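Zoila Paucar looks after the two-arm cell at Dillden, both the physical one and the simulated copy the technicians call Cusi. We spoke in November, shortly after she had replaced the finger pads on both grippers and was partway through re-zeroing them.

Pads are changed every 21 shifts. "The rubber still looks fine at that point," she said. "The closing position has drifted, though, and the arm doesn't know." Each finger is held by 3 screws, tightened in two passes. She wipes the seat with a dry cloth first and does not use solvent, which softened the adhesive on an earlier set supplied by Protance.

Zeroing comes next. The gripper is closed on nothing, the encoder value is read, and that value is written as the new closed position. On the left arm it came up as 201 this time. The old figure stored in the controller was 355, left over from a longer finger -- "and somebody had corrected for it in the task script, so it more or less worked." She removed the correction the same afternoon.

Wrist cabling is the other regular job. The harness is clipped at the elbow and again behind the wrist, with enough slack for a full turn in either direction. Paucar rotates the joint by hand with the power off and feels for drag. If there is any, she opens the rear clip and re-lays the loop. "Don't pull it through from the gripper end. You'll unseat the connector and spend the rest of the day chasing a fault that comes and goes."

The same numbers then go into the simulation. Kornutis, the tool Dillden uses for its arm models, keeps finger length, pad thickness and closed position in one file per gripper. Paucar edits these by hand and keeps the previous copy beside the new one. Friction she leaves alone unless a grasp that holds on the bench slips in the model.

Her check after any change is short. She loads a kitchen counter layout, runs both arms at reduced speed and stops them partway to look at finger placement. The left gripper is parked closed, since a bad zero shows first as a gap between the tips. The right one goes to the green fruit on the white plate, where the fingers have to come round the side of it with the plate directly underneath. "A round thing on a plate is a good test. If your finger length is out, you'll foul the plate before you've got hold of anything." She then compares the joint readings with those from the bench and signs the sheet. 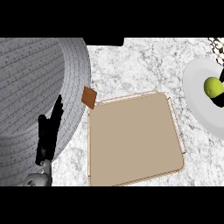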